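Freshen Up a White Concrete Ceiling in a Weekend

I love a painted concrete ceiling. It's tough, it throws light all over the room, and it looks clean and simple for years with almost no attention. Then one morning you look up and see every scuff and stain it has collected, and after that you can't stop seeing them!

The good news is that a tired concrete ceiling is a very forgiving place to learn. You don't need a sprayer. You need a steady ladder, a decent roller and the patience to let things dry. I've done four rooms this way at Flistlow, the old storage building where I rent a workspace, and each one went faster than the last.

What you'll need

A stepladder tall enough that you never stand on the top step
A 9-inch roller with a medium nap cover, plus an extension pole
A 2-inch angled brush
Stain-blocking primer (I used Vastik)
Flat white ceiling paint (mine was Lema, the plain white)
Painter's tape and a pack of small plastic bags
Drop cloths, heavy ones if you have a wood floor
Mild dish soap, two buckets and a big sponge
Masonry filler and a flexible putty knife
Goggles and an old hat

My last room had 128 square feet of ceiling, and I spent $149 on everything, with the paint and primer being most of it. If you already own a pole and drop cloths you'll come in well under that.

Step 1: Look up, and take your time

Do your looking with the room lights on. Fluorescent light skims across a ceiling and shows you every ridge and patch, so use it. Walk the room slowly and put a scrap of tape next to anything that bothers you. A gray rub mark usually washes off. A brown or yellow stain needs primer. A flake of paint that lifts under your fingernail needs scraping, and a stain that is damp or keeps growing needs a call to whoever looks after the building before you open a single can.

Look at what's attached to the ceiling too. Pipes, brackets, cameras, lights and sensors all change how you paint, and it's much nicer to plan for them from the floor than to meet them with a loaded roller in your hand.

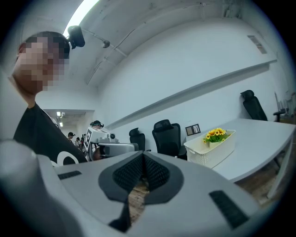
Fletell, May

White paint on concrete is a great starting point for a workroom, even with faint scuffs and stains on it. With a brown wood floor underneath and one good fluorescent light overhead, you get a room that feels bright and still a little warm. The fiddly bits are the ones you'd expect: a thin gray conduit pipe running diagonally over the ceiling, a small camera on its bracket, a little round fixture hanging near the pipe. None of them has to come down. You paint around them, and the next few steps are mostly about doing that neatly.

Step 2: Clear and cover

Move what you can out of the room and pull the rest to the middle under a cloth. On a wood floor I lay canvas first and tape the seams, then run a second strip along the walls where the drips like to land. Plastic sheeting works in a pinch, but it slides around under a ladder and I've stopped using it.

If your room opens onto a hallway that people use, have a word with them before you start. Close the door while you're on the ladder if you can. If you can't, put something bright in the doorway so people stop and look before they walk in.

Step 3: Bag the fixtures

Switch off the lights at the breaker and let the tubes cool before you touch anything. Slip a small plastic bag over each camera and tape it snugly at the bracket. Check with the building first – a covered camera can make somebody nervous!

Leave sprinkler heads and smoke detectors to the people responsible for them. Paint must never get on a sprinkler head. Ask how they want it protected, and stay well back with the roller. If you can't tell whether the round thing on your ceiling is a sprinkler or a sensor, treat it as both and ask.

Wrap conduit with a long strip of tape folded lengthwise around the pipe. It goes quicker than you'd think. Or paint the pipe white with the ceiling, if you're allowed to, and it nearly vanishes. I've done both and I honestly like the gray. A bare pipe gives a plain ceiling some character.

Step 4: Wash

Warm water, a squirt of dish soap, a well-wrung sponge. Work in patches as wide as your arms and rinse each one from the second bucket. Wear the goggles. I skipped them once and spent the rest of the afternoon blinking.

Give it overnight to dry. Concrete holds on to water longer than drywall does, so open the door and set a fan going.

Step 5: Scrape, fill, prime

Scrape only what's loose. Fill chips and small holes with masonry filler, smooth it with the putty knife, and sand it lightly when it's hard. Then prime the filled spots and every stain, going a hand's width past the edge of each mark. Let the primer dry for as long as the can says.

One coat of primer hid all my stains except one big one by the door. That one took two.

Step 6: Cut in

Brush a band along the walls, then around each bracket and along both sides of the conduit. Load the brush lightly. Where pipe sits close to the concrete, come in from the side and push the bristles gently into the gap. My room had 11 feet of pipe and it took longer than the walls did, so put on some music.

Step 7: Roll

Now the fun part! Start in the corner farthest from the door and roll toward the light, in sections you can finish while the edge is still wet. Keep the roller full but not dripping, and overlap each pass. Don't go back over paint that has started to set, even if you spot a thin place. The second coat will get it.

Paint goes on best when it isn't too cold, and I wouldn't start under 50 degrees. Concrete rooms stay chilly well into spring, so check the wall by hand as well as the thermometer.

After the second coat is dry, peel the tape slowly, pull off the bags, and wipe down the fixtures with a dry cloth. Turn the breaker back on and look up again.

Small touch-ups later

Save some paint in a jar with a tight lid and write the room on it. A dab on a small foam roller blends in much better than a brush mark. I keep mine on the shelf next to the spare tubes.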